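Hakley Tray Sorting, notes on the data

Mojtaba Salehi wrote the first version and called the sorting rules obvious. I doubt it. "Goes in the left tray" depends on which side of the table you stand on, and the label sheet never says.
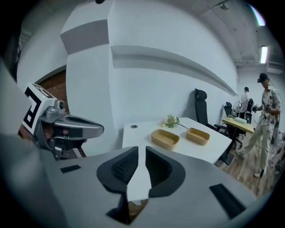

Two light wooden trays on the white table, with a sprig of greenery behind and between them.

There are 2000 entries, 30 held back for checking. I would not trust the "tidy" score — two people rarely agreed on it. Stems and leaves share one label.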